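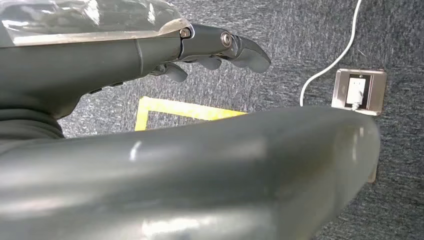
**Ticket: brown tourist sign artwork rejected by sign contractor**
Client: Gillies (farm shop and visitor barn)
Raised by: Gillies account desk
Assigned to: Ondell, artwork and print support
Priority: normal
Status: closed, with one item carried over

**Problem as reported**

Gillies has been accepted for a place on the shared panel at the Clita turn-off. We sent the logo panel to the sign contractor, Killico, and it came back twice. The first rejection said "legend below minimum". The second said "file not to scale". The client wants to know which of these is the real fault, as they are paying for each resubmission.

**Log**

09:10 — Opened the file sent to Killico. It is the same artwork used on the client's paper bags, with the strapline "Fresh from the yard" and the web address under the name. On a bag this reads well. On a panel seen from a moving car the strapline would be lost.

09:25 — Checked the document size. The panel should be 2,000 mm wide. Ours was set up at one tenth of that, so 200 mm, and nothing in the file or the covering email said so. Killico's system reads the page size as the finished size. That explains the second rejection.

09:40 — Asked Killico whether scaled artwork is allowed at all. Waiting.

10:55 — Reply from Killico. Scaled files are accepted if the scale is written in the file name and in the notes box on the upload form. They prefer full size. They also confirmed that web addresses are not allowed on the panel, and that the first rejection was for the strapline only.

11:20 — Rebuilt the artwork at full size. Removed the strapline and web address. Kept the name and the barn symbol. Made the name larger to fill the space left over.

11:35 — Exported and found the barn symbol had turned into a bitmap. The original had a soft shadow behind it and the export flattened both together. Took the shadow off, exported again, symbol now stays as vector.

11:50 — Sent a proof to the client before uploading, as the look has changed.

14:05 — Client asked for the strapline to go back in "a bit smaller". Explained that smaller is the wrong direction and that Killico will refuse it. Suggested they use it on the gate sign, where people have already slowed down. Client agreed.

14:30 — Uploaded to Killico. Accepted by the automatic check.

15:45 — Passed by Killico's own reviewer. No further changes asked for.

**Cause**

There were 2 separate faults. The small text broke the contractor's minimum letter height, and the page was set up at a reduced scale with no label. Fixing either one alone would still have brought a rejection.

**Follow-up**

- Old panel file moved to the archive folder and marked "do not send".
- Full-size blank template saved under Clita, for the next client on that panel.
- Resubmission fee: we set up the page, so the second fee should come to us. Passed to accounts.
- Colour of the gate sign is still open — the client's green looks darker on the reflective sheet than on card. New ticket to be raised when the sample arrives.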